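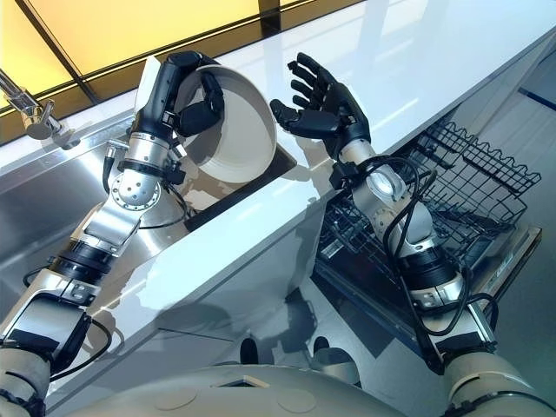 Visit notes, Lureo test kitchen, Nekville, August

Rhiannon Owen and I spent the afternoon with Raimonds Urbonaitė's group, which is comparing end effectors for dishwasher loading. The bench is a sink, a white counter and a dishwasher with the door down. Two setups were on the schedule: five-fingered hands on both arms, and the Teixeira gripper with blunt, rounded fingers.

The hands are run as a pair, one holding the bowl and the other open to receive it. Lureo logged 297 handovers last month, 29 of them aborted. Cable routing at the elbow is still an open item.

Plates are the harder case. The tines leave little clearance for a thick finger, and the wrist camera loses part of its view to the finger itself.

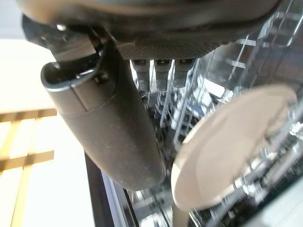

*Wrist camera view at the lower rack, plate to the right of the finger.*

Controller is the Rurkden unit, firmware 2062. Raimonds quoted a latency of up to 38 ms from camera to command. We asked for the raw logs, plus finger width and pad material for both setups.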